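How to Budget for a Robot Work Cell That Takes Computers Apart

Posted 2/22/18 by Ludivine Tessier

If you have been asked to put a number on a small robot cell, you probably started with the price of the arm. Most people do. The arm is the easiest thing to get a quote for, and it is also the line least likely to move later. The trouble comes from everything bolted around it.

I plan equipment for Ternthorpe, where the job is opening up retired desktop computers and pulling the parts. The steps below are the ones I use now. They work for other bench-size jobs too.

Step 1. Write down the job before you ask for quotes

Pick one product and list every motion you want the robot to make. "Take apart PCs" is too wide. "Reach into an open tower lying on its side and remove one part from the board" is something a supplier can price.

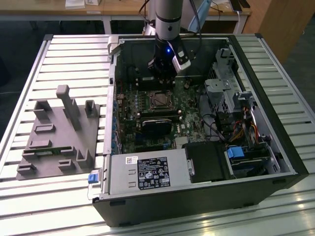

Photo: Ternthorpe / Ludivine Tessier

Look at how much sits close together in a desktop case. There are cables running across the board, a metal drive cage standing up on one side, and walls on the others. The gripper has to come down into that and still have room to open. Measure the tightest spot you need to reach and put that number in your request. I left it out of my first request to Narenov and got a quote for fingers that were 13 mm too wide.

Step 2. Split the budget into five lines

Arm and controller
Gripper and fingers
Camera or other sensing
Table, fixtures and cabling
Setup time and training

Get a separate price for each, even if one supplier is selling you the whole thing. Pons gave us a single figure at first. When Gaëtan Bailly in purchasing asked for it line by line, we found we were paying for a vision license we already had.

Step 3. Price the table and fixtures properly

We use a slatted aluminum table. It costs more than a plain bench, but you can clamp things anywhere along it and move them the same afternoon. For the fixtures, 3D printing has been good enough. A printed plate is cheap to redo, and you will redo it. Put down $800 for printed fixtures in the first year -- filament, a few failed prints and somebody's time. If you don't own a printer, get prices from a print shop before you decide to buy one.

Step 4. Buy spares with the first order

Order two extra sets of fingers and one extra wrist cable. Shipping them later costs more, and the cell stands still while you wait. Tadhg Kavanagh runs our cell and keeps the spares in a drawer under the controller with the part numbers taped inside.

Step 5. Set aside sample units

You need real machines to practice on, and they need to be the same model. We asked for 60 towers and received 50 usable ones, the rest having bent cases or missing side panels. Mixed models will slow you down badly in the first month, so leave them for later.
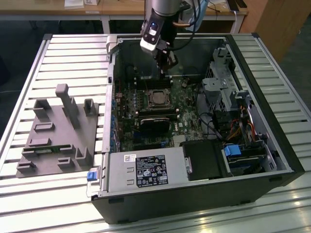 Dell tower on its side next to the printed fixture plate, gripper reaching in toward the board.

Check what your samples look like inside before you commit to a gripper. Some cases have drive bays with plastic release handles, and others are held together with screws. Screws mean a powered driver, a tool changer and a bigger number on line two.

Step 6. Plan the hours

Setup took us longer than the quote said. Stedus allowed three days for installation and we used eight, mostly on cable routing and teaching positions. Double whatever the supplier gives you and put your own staff's time in as a cost -- it won't show up on any invoice, but you will be asked about it.

Step 7. Leave the second arm out

It is tempting to order two arms for the discount. Run one until December, or for whatever is left of your budget year, then look at where the time goes. In our case the slow part was loading the towers, and a cart fixed most of that.

Send the finished sheet to whoever signs for it with the quotes attached, and note the expiration date on each one. Ours ran out while we were waiting for a signature and had to be requested again.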